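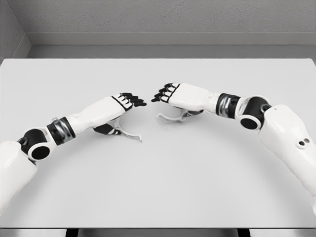 I changed my password again this morning. It was the fourth time this year, and I did what everybody in my office does, which was to take the old one and bump the number at the end by one. The system was thrilled with me. Green check mark, strong password, see you in 90 days!

I've been grumbling about this for years, and I've decided to grumble in public, because I think forced password changes are one of the worst habits in workplace security and I'd like more people who sign off on these policies to hear it from someone who has to live under them.

A little background. I do bookkeeping and office systems for Merkiten, a parts distributor with 300 people on the payroll, most of whom do not work at a desk. They're in the warehouse, or driving, or on the phone with a customer who wanted the thing yesterday. Logging in is something they do on the way to doing something else. When the screen tells them at 6:50 a.m. that they have to think up a new password before they can print a pick list, they're going to think up the fastest one they can. I would too. I do too, as I just admitted.

Last November we had a small scare. One of our vendors, an outfit called Flestix that handled our shipping labels, had a break-in, and a list of logins got out. Ours were on it. Kamarul Hartono, our IT manager, spent a very long evening checking which of those passwords would still open anything on our side. By the calendar we should have been fine. The list was old and every one of those passwords had officially expired. Except that if the list said Tigers14, you only had to try Tigers15, Tigers16 and so on until the door opened. He tried it on his own account first (with a little embarrassment, he told me) and was in after three guesses.

So what had all that changing bought us? We'd had people resetting passwords four times a year, and the help desk log for that year showed 2,104 calls about passwords. I'll give you that number again with feeling: 2,104! That's from a company where plenty of people don't even have a regular computer. Lakmal Jayasinghe answers most of those calls, and he's a patient man, but he could have spent that time on the backups, or on getting the old file server patched, or on eating lunch.

The argument for expiration goes like this. If somebody steals your password, a forced change locks them out. Okay. But think about what a thief does with a stolen login. He doesn't put it in a drawer for two months. He uses it that night, sets up a mail rule or copies what he came for, and by the time your 90 days roll around he's long gone or has made himself another way in. Changing a password after you know it's been stolen makes all kinds of sense. Changing it because it's the first of the quarter is like getting new locks every season while leaving the key under the same flowerpot.

This isn't some wild theory of mine, by the way. The federal guidelines on this stuff moved away from routine expiration years ago. And yet every time I bring it up, somebody says the auditors want it, or the insurance form has a box for it. I've filled out that insurance form. Ours had a box asking whether we had a password policy. It didn't say the policy had to be a dumb one.

Now, in fairness, I've got a friend who disagrees with me. Karlijn Dijkstra runs security for a hospital group, and her point is that expiration cleans up after all the other things a company forgets to do. Shared logins, the contractor who left in the spring and still has an account, the password taped to the label printer. If you can't count on anybody to tidy up, at least the clock will. I think she's right that those messes are real. We had 40 accounts belonging to people who no longer worked for us, and I found that number pretty alarming. But the fix for an account nobody should have is to delete the account. Took Lakmal one afternoon.

What I'd like to see instead is pretty boring. Let people pick one long password, a whole silly sentence if they want, and let them keep it. Check it against the lists of ones that have already leaked, and say no if it's on there. Give everyone a password manager and an actual human to show them how it works, for more than 5 minutes. Turn on the second step at login, the app or the little key, for everything that touches money or mail. And when there's a real reason to change, tell people what the reason is. They'll do it gladly. After the Flestix mess, our warehouse lead, Tiburcio Alvarado, had his whole shift switched over before the first truck left.

Kamarul has a draft of a new policy along these lines, and it's been sitting with the management team since the winter. I've asked about it twice. In the meantime I've got a reminder on my calendar for the next change, and I already know what number comes next.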